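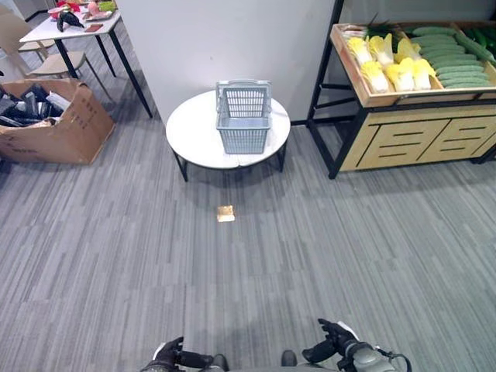

Drandura issues handling rules for retail service robots

Thu 8 November

Drandura has published a code of practice for two-armed mobile robots working in grocery and produce areas. The code covers basket handling, item grip, floor clearance and operator records. It applies to sites that adopt it by agreement and carries no legal force.

The text replaces a draft circulated in July. That draft drew 214 comments, most of them on two clauses: how a robot should hold a basket by its handle, and what it should do when an object is found on the floor in its path. Both clauses have been rewritten.

Under the new grip clause, the fingers must close on the item itself and stay clear of neighboring stock. Contact force is to be set by product class, with separate limits for firm, soft and clustered goods. Artificial produce may be used for setup and training, but force limits set that way must be checked again on fresh goods before a site opens to shoppers.
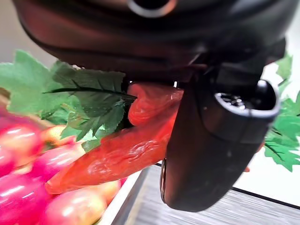
Gripper holding an artificial red chili pepper next to artificial grapes and leaves.

The basket clause sets a top travel speed of 300 millimeters per second whenever a basket is held by one arm. The second arm must be parked inside the outline of the base or kept in view of the head camera. Cables that run outside the arm are to be secured so that no loop reaches the floor at full extension. Drandura says more than 63 percent of the comments on this clause asked for a fixed figure in place of the earlier wording, "a safe speed."
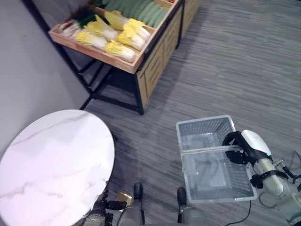

Floor objects are treated separately. A robot that detects an unidentified item in its path must stop, log the position and wait 5 seconds before planning a new route. It may pick the item up only if the operator has listed that type of object in advance. Flarkura, which supplies control software to several grocery chains, had argued for a shorter wait. The request was declined.

Martens will carry out site checks against the code, starting with the Flivcombe test store. Checks consist of a records review and a supervised run with an empty basket, followed by the same run with a load. Sites that fail a single clause may repeat that part alone.

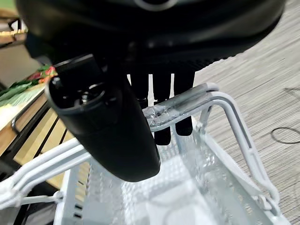 Does a robot already in service have to be retested under the code?
Only if its gripper, wrist camera or control software has been changed after the last recorded check. Unchanged units keep their current status until the next scheduled review.

The full text and the blank record forms are available from Drandura on request.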